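The gauge at Prastport read 382 centimeters at the morning tide. The harbor clerk entered the figure in column four and initialed it. The previous entry was 371. The entry before that was 360. She subtracted twice and got 11 both times.

The manual, issued by Gashi, allowed three causes for a constant difference between readings: a slipped staff, a blocked stilling well, or observer error. She checked the staff against the brass mark on the quay wall. It had not slipped. She drew the float and cleaned the well with a long brush. Observer error could be tested only by a second observer, and the post had been vacant since June.
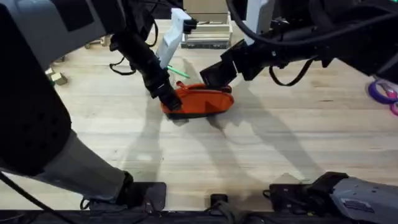
She telephoned the station at Huterora, which lay on the same bay and used the same datum. The clerk there gave his reading as 749. She asked him to repeat it. He repeated it and said that his own differences had been regular for some time, and that he had stopped reporting them when the form ran out of lines.

The ferry from Plaka came in at noon and tied up at the usual bollards. Its gangway met the quay at the usual angle. The deckhand did not adjust it.

She took out a new form. Under Remarks, the manual permitted up to 200 characters. She wrote that the instrument was in order, that the sea as seen from the quay had not risen, and that the readings should be accepted as taken. Then she ruled a line beneath the last entry, and in pencil, in the space for the evening tide, she wrote 393.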